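Pedbridge Music Hall: Frequently Asked Questions

When do doors open?
Doors open at 7:00 p.m. for evening concerts unless your ticket states otherwise. The opening act normally begins at 8:00 p.m.

How do I receive my tickets?
Tickets are delivered to the email address used at purchase. Printed tickets may be collected from the box office on Oravec Street from noon on the day of the show. Photo identification is required.

How many tickets may one person buy?
The limit is eight per household for most concerts. Orders that exceed the limit may be canceled without notice.

What is the capacity of the hall?
The main floor and balcony together hold 2,000 guests. The Ollumstead Room, used for acoustic sets and album previews, holds 500.

Are there age restrictions?
Most concerts are open to all ages. Guests under 14 must be accompanied by an adult with a valid ticket. Any other restriction is shown on the event page before checkout.

May I bring a bag, food or drinks?
Small bags are permitted and will be searched at the entrance. Backpacks, hard cases and outside food are not allowed.
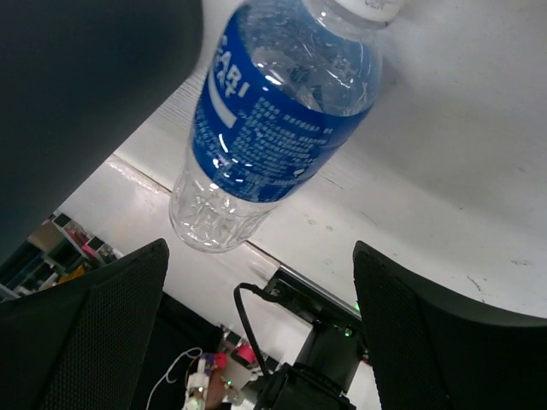 Guests may bring one drink container each, and it must be empty when presented at security. A clear plastic bottle with a screw cap is acceptable, and a label around the middle does not need to be removed. Glass and metal containers will be refused. Refill stations are located on both levels.

May I take photographs?
Phones are welcome unless the artist has requested otherwise. Cameras with detachable lenses require a press pass.

What happens if a concert is postponed?
Tickets remain valid for the new date. Guests who cannot attend may request a refund within 38 days of the announcement. Service fees are included.

Is parking available?
The Tovville garage is a short walk from the main entrance. The hall also has 40 accessible spaces, which must be reserved through the box office.

Who should I contact about lost property?
Items are held at the box office until the end of the following month. Please describe the item and give your seat number when you call.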